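Foro Javero > Manipulación > Recogida de datos

Tema: ¿Cuántos episodios para empujar bloques sobre tablero? (y cómo repartís las posiciones iniciales)

tornillo_flojo
Buenas. Estoy con lo de siempre, política por imitación, brazo con una varilla en la punta, sin pinza, solo empujar. Bloques de plástico de formas y colores. Instrucción en texto tipo "lleva la estrella roja al lado del cubo azul". Llevo 106 episodios teleoperados y la política va... regular. En los centros bien, en cuanto un bloque se arrima al borde se queda tonta, empuja al aire o se para encima.
Dudas:
- ¿sigo grabando lo mismo o cambio el reparto?
- ¿reseteáis a mano entre episodios o encadenáis?
- ¿qué hacéis con los bloques pegados entre sí?
Gracias de antemano

marga_pt
Cuántos bloques y cuánto dura cada episodio? Sin eso poco se puede decir

tornillo_flojo
Perdón. Ocho bloques. Episodios de 40 segundos como mucho, si no llego lo corto y lo guardo igual con la etiqueta de fallo. Encadeno, no reseteo, lo que deja un episodio es el arranque del siguiente. Subo una captura del tablero.

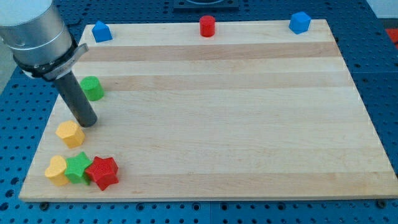
Brazo y tablero. Corazón y las dos estrellas juntos en la esquina cercana izquierda.

marga_pt
Vale, pues ya lo tienes ahí. Toda la mitad derecha vacía menos el cubo azul en la esquina del fondo. Si encadenas y no mezclas, los bloques se te van yendo a los bordes y ahí se quedan. Mira el histograma de posiciones iniciales antes de grabar ni uno más.

kilo_newton
Discrepo un poco. Que acaben en el borde es bueno, son justo los casos que le fallan. Yo no resetearía. Lo que falta es volumen, 106 es poquísimo para empujar. Nosotros con 832 empezamos a ver algo decente y era con menos formas

marga_pt
832 de qué? si son 832 parecidos no te sirven de mucho. El problema de encadenar es que el operador elige siempre lo fácil. Nadie saca un bloque de la esquina si puede empujar otro.

kilo_newton
Por eso la instrucción la tiene que sortear el script y no el operador. Eso lo doy por supuesto vaya

tornillo_flojo
Ejem. La elegía yo. A ojo.

kilo_newton
jajaja pues empieza por ahí

Bereket Ayele
Hola, llego del hilo de calibración. Nosotros tuvimos esto mismo en el proyecto Tronstead. Lo que funcionó:
1) instrucción sorteada, y si el operador la salta queda registrado
2) reseteo a mano cada 40 episodios, no en cada uno. Tirar los bloques encima del tablero y donde caigan
3) una tanda aparte SOLO de separar grupos. "Separa la estrella roja del resto". Con varilla es lo mas difícil con diferencia, al empujar una se te vienen las otras
Lo tercero nos dio más mejora que doblar el resto de datos.

tornillo_flojo
El punto 3 me interesa mucho. En la tanda de separar, ¿entráis con la varilla entre los bloques o por fuera?

Bereket Ayele
Por fuera casi siempre. Tocar el de la punta del grupo en tangente, empujón corto, levantar, volver. Si metes la punta en medio la mitad de las veces se atasca o un bloque se monta en otro. Y con estrellas peor, se enganchan los picos.

polea2
Una cosa que no ha dicho nadie, los cilindros. Tienes el rojo de pie y el verde tumbado. ¿Eso lo tratas igual? Porque el tumbado puede rodar y el de pie no, la dinámica es otra. Nosotros los quitamos del juego y santas pascuas

tornillo_flojo
Igual los trato, sí. No lo había pensado. Pero quitarlos no quiero, si al final la gracia es que aprenda

polea2
Pues al menos etiqueta si está tumbado. Luego en evaluación lo separas y ves si el fallo viene de ahí

marga_pt
+1 a lo de la etiqueta. Lo de quitarlos no, es hacer trampa

polea2
Trampa ninguna, depende de lo que quieras medir. Si tu tarea es seguir instrucciones de texto el cilindro rodando solo te mete ruido

kilo_newton
Pregunta tonta, ¿hasta dónde dejas bajar la varilla? Si va muy alta pasa por encima del bloque cuando se inclina un poco, sobre todo en los bordes. Lo de "empuja al aire" me suena mas a altura que a datos

tornillo_flojo
Altura fija por software, a ras de la madera. Pero la medí en el centro. En las esquinas no la he comprobado...

kilo_newton
Compruébalo antes de nada. Un tablero suelto sobre mesa nunca está plano. Galga en las cuatro esquinas, cinco minutos

Bereket Ayele
De acuerdo con kilo_newton en esto. Y si hay diferencia, plano ajustado a cuatro puntos en vez de altura fija. Si además los episodios viejos se grabaron con la altura mal, los del borde yo los tiraba.

marga_pt
Tirarlos no!! márcalos y entrenas con y sin. Cuesta lo mismo

tornillo_flojo
Ok, medido. Esquina del fondo derecha más baja que el centro, la varilla pasa claramente más alta allí. Las otras tres bien. Así que kilo_newton tenía parte de razón, pero solo explica una esquina, en la cercana izquierda también falla y ahí la altura está bien. Será lo de los grupos.
Plan: ajusto el plano, sorteo las instrucciones con el script de Titudier, reseteo cada 40 como dice Bereket y grabo una tanda de separar. Los viejos marcados, no borrados.

polea2
y los cilindros?

tornillo_flojo
Etiqueta de tumbado / de pie. Se quedan

polea2
Bueno. Ya contarás

kilo_newton
Pon la tasa de éxito por zona cuando lo tengas, no la media, que la media no dice nada

tornillo_flojo
Hecho, la pongo en este mismo hilo. Para finales de enero espero tener la tanda nueva entera, a ver si me dejan el brazo por las tardes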